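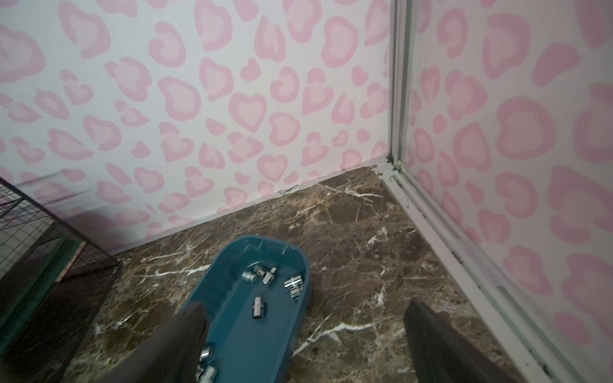

Novecentas demonstrações e o que elas (não) me dizem

O número certo é 912. É quantas vezes, até o fim de agosto, alguém em Arnbridge teleoperou um braço para mexer em soquetes cromados de chave catraca numa bandeja azul-esverdeada, com uma parede de oncinha rosa ao fundo. Dessas, 888 passaram pela triagem e foram para o treino. As outras ficaram numa pasta chamada "ruins", e é sobre essa pasta que eu queria escrever desde o começo, mas vou precisar dar uma volta.

Entrei no projeto Sobczak como a pessoa que lê os dados. Não opero o braço, não treino o modelo. Abro episódio por episódio, vejo a câmera do punho, confiro se a instrução escrita bate com o que foi feito e marco aprovado ou reprovado. A tarefa da vez é curta: pegar um soquete indicado, levantar da bandeja, colocar no piso ao lado. Curta para escrever, pelo menos. Soquete é um objeto ingrato. É cilíndrico, rola, brilha, e quando está deitado encostado em outro a garra tende a trazer os dois ou nenhum.

Farzad Ghorbani, que coordena a coleta, acredita em variedade de cenário. A tese dele é conhecida de quem trabalha na área: se o fundo muda bastante, a política aprende a ignorar o fundo. Daí o papel de parede de oncinha rosa, o piso de mármore marrom cheio de veios brancos, as paredes que se trocam entre uma rodada e outra. Eu entendo o argumento. Só acho que ele vem sendo repetido há tempo demais sem que a gente meça direito o que está variando.

Porque o fundo varia, mas o resto varia muito menos do que parece. Passei uma tarde inteira olhando só os primeiros segundos de cada episódio aprovado. A bandeja entra quase sempre pelo meio, comprida, vindo na direção da garra. Os soquetes ficam espalhados do jeito que uma mão humana espalha coisas quando quer que pareçam espalhadas: um grupinho na ponta de lá, um par junto num dos lados, alguma coisa solta no meio. Quem já tentou escrever uma sequência "aleatória" de cara ou coroa conhece o efeito. Falta a bagunça de verdade, todos amontoados num canto, um em pé dentro do outro.

Levei isso ao Farzad e ele respondeu, com alguma razão, que bagunça de verdade aumenta o tempo de cada episódio e que temos meta. Temos mesmo. A meta é a parte do projeto que ninguém questiona.

Outra implicância minha são os soquetes que ficam escondidos atrás do dedo esquerdo da garra. Na câmera do punho isso acontece o tempo todo: a garra está ali embaixo, grande, cinza-escura, e o que fica perto dela aparece só como um pedacinho de metal. O operador, sentado ao lado da célula, sabe o que tem atrás do dedo. O modelo não sabe. Quando a demonstração vai direto para um soquete que a câmera mal enxerga, o que exatamente estamos ensinando? Na melhor hipótese, que o modelo chute onde costuma haver soquete. E como a nossa arrumação é previsível, o chute vai acertar no teste, e vamos todos ficar contentes com um número que não quer dizer o que achamos que quer dizer.

Sugeri que a instrução só pudesse apontar para peças visíveis no primeiro quadro. A ideia foi anotada. Em Arnbridge muita coisa é anotada.

Agora a pasta das ruins. O critério de reprovação é que o soquete não chegou ao lugar ou que o operador hesitou demais. O segundo motivo me incomoda. Tanner Bouchard é o melhor operador que temos e também o que mais hesita — aproxima, recua, gira o punho, tenta de outro ângulo. Quando a peça escorrega, ele corrige no meio do movimento. Boa parte das reprovadas é dele, e são os episódios mais instrutivos que já vi, porque mostram o que fazer depois que deu errado. Nas aprovadas quase nunca dá errado. Estamos montando um conjunto em que o fracasso foi varrido para fora e depois vamos estranhar que a política não saiba se recuperar de um.

Reabri as ruins uma por uma. Só 2 eram de fato lixo: uma com a gravação corrompida, outra em que a instrução falava de uma peça que nem fazia parte da rodada. O resto eu usaria. Escrevi uma proposta de reaproveitamento, com rótulo separado para os trechos de correção, e mandei para o grupo. O Tanner gostou, o que não conta muito, já que os episódios são dele. O Farzad quer ver primeiro o resultado com as aprovadas, "para ter uma linha de base". Justo. Mas eu já vi linha de base virar resultado final em outro lugar, quando trabalhava na Elten, e o prazo aqui é parecido.

Sobre o teste, aliás: vai ser feito no mesmo laboratório, com a mesma bandeja, com os mesmos soquetes e, me disseram, "paredes novas". Ou seja, vamos variar na avaliação justamente aquilo que já variamos na coleta. Pedi por volta de 40 rodadas com outra bandeja, funda, de cor parecida com a do piso, e com a peça colocada por alguém que não conheça a tarefa. Podia ser gente da Nendness, do andar de cima, que não tem nada a ver com isso e não saberia onde "deveria" pôr um soquete. Fiquei de escrever o protocolo.

Não sou contra coletar demonstrações. Funciona para muita coisa, e já vi braço fazer com dados assim o que eu não teria conseguido programar em um ano. Meu problema é com a contabilidade. Quando o relatório diz 888 exemplos, a pessoa que lê imagina 888 situações. Eu, que abri todas, diria que são umas poucas situações filmadas muitas vezes, diante de paredes diferentes.

O protocolo das rodadas extras está meio escrito. Falta decidir quem vai arrumar as peças e se a instrução pode citar uma que esteja escondida. Se alguém que lê este blog já passou por essa discussão com soquetes, parafusos ou qualquer outra coisa pequena que rola e brilha, me escreva contando como ficou o critério de vocês.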